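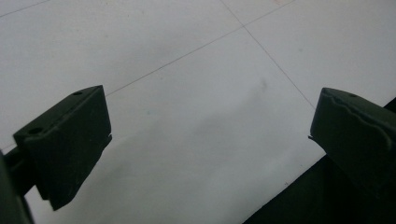
Our project set out to answer a question that sounds simple and kept us busy for a whole term: how much heat does a pan of water lose on its way to the boil, and what can an ordinary cook do about it? We chose it after arguing over whether a lid really makes a difference or is just something our grandparents told us. A kitchen with a pale grey tiled floor is a very ordinary place to start a piece of physics, and we loved that about it! Everything we needed was already in somebody's cupboard, apart from the thermometer probe and the plug-in energy meter, and the sums were ones we could do ourselves and check on paper.

There are several ways for heat to leave a pan. Some goes through the sides into the air of the room. Some is radiated from the hot metal. The biggest share, once the water gets properly hot, goes with the steam, and this was the part that surprised us most. Turning water into vapour takes a huge amount of energy – far more than warming the same water from cold to boiling. So every wisp of steam that drifts off is carrying away heat you have already paid for. We had all read this in a textbook, but it is a different thing to watch the energy meter ticking over while the kitchen window mists up.

We did our tests on a single electric hotplate made by Olico, always on the same setting, with the same pan and the same amount of cold tap water. We ran the whole thing four times with a lid and four times without. Before each run the pan was rinsed under the cold tap and dried, and the hotplate was left until it had cooled right down. Waiting for the hotplate was the dullest part of the project by a long way, and we got through a lot of biscuits.

Our first batch of results, taken on a Thursday after lessons, had to be thrown away. The probe had been touching the bottom of the pan, so it was reading the metal and not the water, and the curve shot up in a way that made no sense at all. We fixed this by hanging the probe from a wooden spoon laid across the rim. That worked well for the open pan but left a gap when the lid was on, so in the end we borrowed a thinner probe from the school lab and fed it in at the edge.
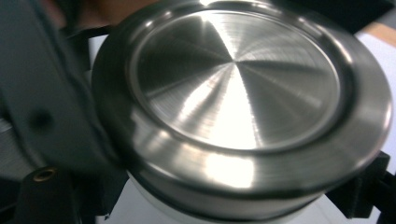
With the new probe the readings settled down beautifully. The two curves start off almost on top of each other, and for the first part of the heating you would struggle to say which was which. Then they begin to pull apart. The covered pan carries on climbing in nearly a straight line, and the open one sags and slows, with the last few degrees taking an age. On average the covered pan came to the boil two minutes sooner. We were so pleased with the graph that we printed it large and stuck it up at the Jarnwood science evening, where plenty of parents wanted to tell us about their own pans.

We also tried a few things that were not in the original plan. Stirring the open pan slowed it down, which makes sense when you think about fresh hot water being brought to the surface. Salt made no difference that we could measure in the amounts a cook would use. Wrapping the pan in a tea towel was suggested and quickly ruled out on safety grounds!

There are weak points in our method and we want to be open about them. The room was not kept at one temperature, and somebody was always opening the door. We judged the moment of boiling by eye, with a rule that the bubbles had to be rising all over the pan, and two people did not always agree. We only used one pan, and a wider one would have more surface for steam to escape from, so the gap between the curves might well be larger. A shallow frying pan would be a lovely thing to test next.

If another group takes this on, we would suggest weighing the pan before and after each run. The missing weight is the water that left as steam, and from that you could work out how much of the energy went with it. We thought of this far too late, in May, when the Wróbel scales we had been using were already packed away.

Jarnwood Science Projects – student report, May
Written by the Kitchen Heat group
Contact the project office | © Jarnwood Science Projects | Back to top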